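Laundry Handling Equipment: Purchasing FAQ
Kisex Procurement Office, Gadinholm

What does a Zilivora station include?
One arm, one gripper, two cameras and the controller. Baskets are ordered separately. Slotted plastic models are eligible under the standard budget line.

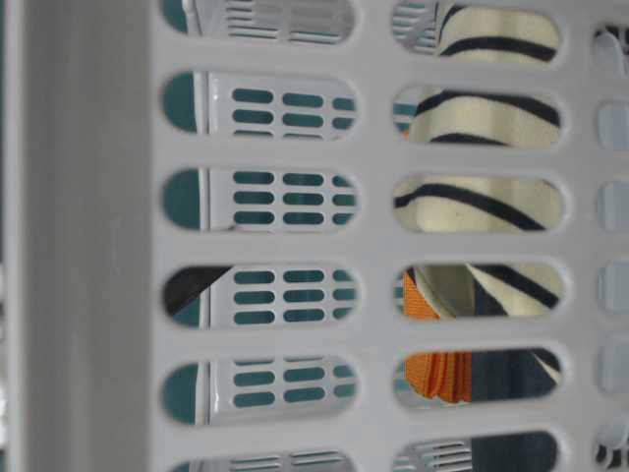 Departments should order at least 3 baskets per station. Mixed loads, with striped, orange and navy items together, are accepted for site trials.

Are gripper fingers a capital expense?
No. Fingers are consumables - budget 8 pairs per station each year. 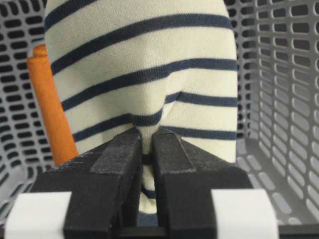 Knitwear should be listed separately on the request form, as Fakir quotes it at a different service rate.

How long is delivery?
Allow 84 days from the signed order. Requests received after May are charged to the next budget year.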